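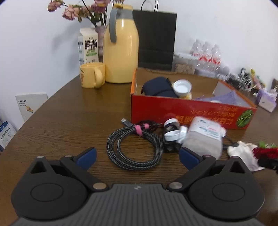
Ticket: Pasach hand-held gripper, trial kit, jaws slow to reopen
Opened by: Pouran Rahimi
Assigned to: Dinesh Joseph, Condach support
Opened: 28 November 2024
Status: closed, parts sent

Problem as reported
We have the Pasach on trial with the blue rubber fingertips fitted. Packing jobs on a table top, mostly small items going into a cardboard box. After 110 grasps the left jaw began to lag when the trigger was let go. The right one opens fully. The logged width stops short of the open value, so the software marks the grasp as still closed and won't start the next one.

The worst items are coiled cables. A braided charging cable bundled with a cable tie sets it off more than anything else. Boxes and jars are mostly fine.

Reply, Dinesh Joseph
Please try these in order and post the result of each.
1. Power off and work both arms by hand. Tell me if one feels stiffer.
2. Check the metal pivot pins on the arms. None should stand proud of the joint.
3. Wipe the pins with a dry cloth. No oil.
4. Run the width calibration again with the fingertips on.

Reply, Pouran Rahimi
1. Left is stiffer, near the end of its travel.
2. One pin on the left was out by the thickness of a fingernail. Pushed it back with the handle of a screwdriver.
3. Done, some grey dust came off.
4. Calibration failed first time with error 645, passed on the second.
Ran 30 grasps on the cable. Two late openings, none stuck. Better but not right.

Reply, Dinesh Joseph
Error 645 means the two sides didn't reach the open stop together. It clears once they do. The pin will probably work loose again. Early trial kits had a shorter pin, and Henrik Ostermann in the workshop has the longer ones. Sending a set of four plus a spare pair of fingertips, no charge.

Reply, Pouran Rahimi
Pins arrived and fitted. Calibration passed first time. 800 grasps since, same mix of items, cable included, no late openings. The manual still shows the old pin on the spares page.

Reply, Dinesh Joseph
Thanks, passed to Ravindran Pillai for the manual. Closing this. Reopen it under the same number if the lag comes back before the trial ends in March.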